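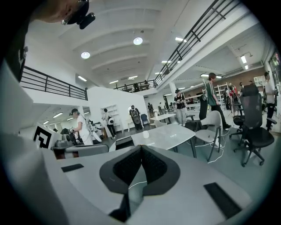
Minutes of the regular meeting of the Student Robotics Project, Clamcombe Technical College, held 25/09/2019 in the upper seminar room. The meeting was called to order by the faculty adviser, Hicham Shehata, who presided. The minutes of the April meeting were read and approved with one correction, the spelling of "Maltier" in the parts list. The adviser reported that the main hall under the vaulted ceiling remains assigned to the project for the full term, including the ground floor between the black-railed balcony and the shelving. Members working with the hand-held gripper and the head-mounted cameras are to sign in at the desk before beginning.

Reports

Demonstration team. The team reported that 472 demonstrations have been accepted for the table-clearing task and that 181 were returned for re-recording. Most of the returned items had a late start or a missing label. The team lead asked that labels be entered on the day of recording. Agreed.

Gripper team. Two sets of finger pads have been ordered from Ragab and had not arrived at the time of the meeting. The team was asked to check the jaw alignment of each gripper before use and to enter the result in the log. A question was raised as to whether first-year members may change the pads themselves. The adviser stated that they may do so after completing the bench session.

Software team. The conversion program now accepts files from both camera types. The team noted that clock drift between the gripper camera and the head camera is still present in long recordings. A written note on the matter will be sent to all members. The software team requested more storage; the request was deferred until the cost is known.

Finance. The balance of the project account was reported as $1,793. The purchase of replacement cables from this account was moved, seconded and approved.

Old business

Entry to the Brurnarora Student Challenge. The rules were reviewed. Each school may enter 2 teams. It was moved that the college enter both a senior and a first-year team. The motion carried, with one member abstaining. The adviser will submit the registration form. Team rosters are to be posted on the notice board outside the hall.

New business

Floor cables. A member stated that cables crossing walking areas should be taped down or routed along the wall. After discussion, it was agreed that each team is responsible for the cables at its own station and that the last team to leave will check the floor.

Use of the balcony. Visitors may observe from the upper level during recording hours. They are asked to keep bags and coats clear of the railing.

Use of the Maltier test bench. Two teams had requested the same hours. The adviser will draw up a schedule and circulate it by e-mail.

There being no further business, the meeting was adjourned. The date of the next meeting will be posted by the adviser.

Respectfully submitted,
Secretary, Student Robotics Project

Contact the Project Office | © 2019 Clamcombe Technical College | Back to top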